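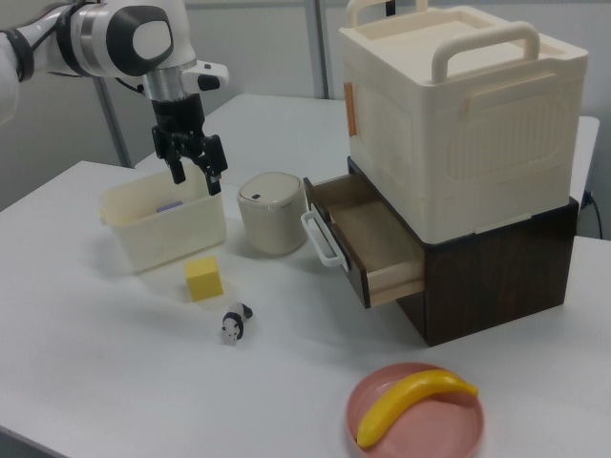
Ketill Kirkegaard wrote in after the February page on closets to say that open bins are a waste of shelf space, that everything in them ends up under dust, and that he went back to lidded boxes after one winter. He has a point about the dust. On a high shelf or in a garage, use a lid. For things you reach for every day, an open bin still wins, and most of the trouble people have with them comes down to size, washing and where they sit.

Choosing a size

Measure the shelf before you shop, and measure the front opening as well as the inside. Cabinet frames often take away half an inch on each side. Leave a finger's width between bins so they slide out without dragging the next one along.

Shallow bins suit small things. In a deep one, the batteries and tape go to the bottom and you end up buying more. If you already own deep bins, stand a smaller box inside and use it as a tray.

Bins with sloped sides nest when empty but lose room at the bottom. Straight-sided ones hold more and are a nuisance to put away.

Washing plastic bins

Warm water and dish soap will do for most of them. Use a soft cloth. Scouring pads leave fine scratches, and the scratches hold dirt afterward. An old toothbrush gets under the rim, where crumbs and gray lint collect.

For a greasy film, spread a little baking soda on a damp cloth, wipe, and rinse twice. For sticker glue, rub in a few drops of cooking oil and leave it for ten minutes, then wash with soap. Nail polish remover can cloud or soften some plastics, so keep it away.

If a bin smells of onions or old rubber bands, fill it with water and half a cup of white vinegar and let it stand overnight. Dry it in the shade. Never mix vinegar with bleach, and don't pour one in after the other.

Yellowing from age or sunlight is in the plastic itself and won't wash out. Those bins still do fine for shoe polish, garden twine and paint rags that have been washed and dried. Rags with oil finish on them don't go in a bin at all. Hang them flat outdoors until they are stiff.

Labels

Masking tape and a marker are enough. Put the tape on the front face just under the rim, and fold one corner over so it peels off easily. Write what is in the bin now. "Misc." is no help to anyone.

In a Stindmont kitchen I helped clear out last year, we took 71 pens and pencils out of one drawer. Eleven went into a bin by the phone. The rest went to the school in Ralemport, apart from the dried-out ones.

Foam, sponges and soft toys

Foam holds water for a long time. Squeeze it out in a towel, stand it on edge, and turn it over after a few hours. Put away damp, it will smell within a week and can mark painted shelves. Soft toys need the same care, and the seams dry last.

Keeping bins from sliding

A piece of rubber shelf liner under each bin works on wire and on painted wood. Cut it an inch smaller than the base so it doesn't show or curl up. Liner that has gone slick can be washed in the sink and used again.

Keep heavy bins between knee and shoulder height. Canned goods add up fast, and handles molded into thin plastic tend to crack at the corners first. Once there is a crack, move the bin to light duty such as gift ribbon or spare dishcloths.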